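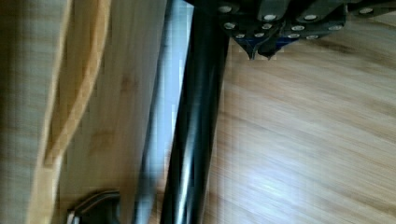

The Giswood benches trial has reached the end of its second stage, and I am less convinced by it than I was in January. We were funded to find out whether oiled timber worktops could replace the old laminate ones in the shared workroom at Grewal without adding to the upkeep. The new surfaces look good, I'll give them that. The honey-beige timber has darker streaks running through the grain, and where the light falls on it the grain goes pale and washed out, so a worn patch will be hard to pick from plain glare during a quick check. Jitendra Srivastava has asked that inspections be done at 7 am, before the sun gets to the windows. I have agreed, though I note that the people using the room will not be choosing their hours to suit the finish.

Spending to date on oil, cloths and sanding pads is $439 against a line of $400. The overrun is small, but the supplier, Jimeo, told us one coat would see out the stage and we have now applied 2. Their explanation was that the room is dry. It was dry when they quoted.

Pankaj Pant kept the wear log for 20 weeks. It records marks, spills and re-oiling, and it is neat work. What it doesn't record is how heavily each bench was used, and without that I can't say whether the benches near the door are wearing badly or are simply the popular ones – the log can be read either way. I have asked for a sign-in sheet at each bench for stage three. Pankaj thinks people will ignore it. He may well be right.

The Trindulero sealant recommended in the first report has not been tried. The sample arrived late and with no data sheet, and I was not willing to put it on a surface people eat their lunch at. The colour match is also unproven.

We also said we would keep one of the original benches, which came with the building in 1896 according to the plaque, as a comparison. It has been moved to the hall and is now used for parcels. I don't think it can serve as a control any longer and I would drop it from the final report.

My recommendation is to release the stage three money for monitoring only, and hold the rest until the bench-use figures are in. A larger order of timber at this point would be premature.

We use cookies to improve your experience on this site. Accept all | Manage settings

2 comments | 20 shares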